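Instrument trays and cloths: common questions
Flollier Instrument Hire, Sollarstead

What comes with a basic hire?
One shallow stainless steel tray, a blue cloth and the instruments on your packing list. The standard list has 12 pieces. Check them against the list before you sign for the box.

Are the instruments sterile?
No. Everything we hire out is for teaching and practice. It is cleaned between hires but must not be used on people or animals.

Can I order single items?
Yes, scissors and ring-handled instruments can be added one at a time. Quote the item number when you ring. Straight scissors are 2696.

Does the cloth need ironing?
No. A few creases and fold lines do no harm. Smooth it out by hand and make sure nothing is caught underneath before you put the tray down.

Which way round should the instruments go?
Lengthwise, with the finger loops all at the same end. Most tutors want the loops nearest the person handing over. If your course does it differently, follow the course.

Should scissors be left open or closed?
Closed when they are lying on the cloth or in the tray. Open them for washing, and dry the joint well before they go back.

How do I clean the tray?
Warm water, mild detergent and a soft cloth. Don't use wire wool on the rim. The older Gagnon trays scratch easily and we charge for refinishing.

Something is missing from my box. What now?
Shake out the cloth and look under the liner first. If it still doesn't turn up, ring the Wirnard Road counter before 4 pm and we will send a replacement.

Can you match older instruments?
Sometimes. We have a drawer of patterns going back to 1973, so bring yours in.

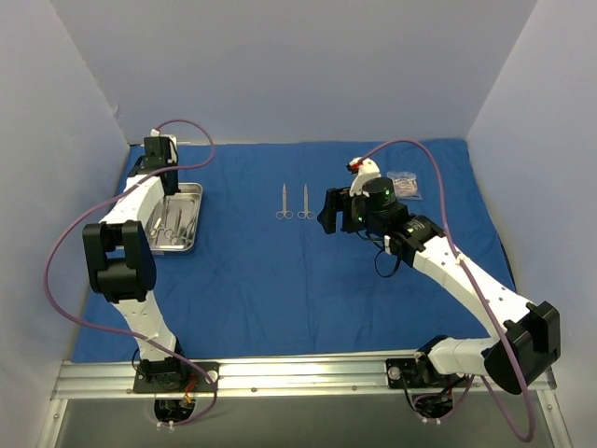

Answers by Flollier Instrument Hire, counter staff. Revised in March.

How do I set out scissors beside the tray?
Place the tray to the left and leave room in the middle of the cloth. Two pairs can lie side by side, blades closed and pointing away, with a narrow strip of cloth showing between them. The other instruments stay in the tray until they are wanted. Return the scissors to the tray before you fold the cloth.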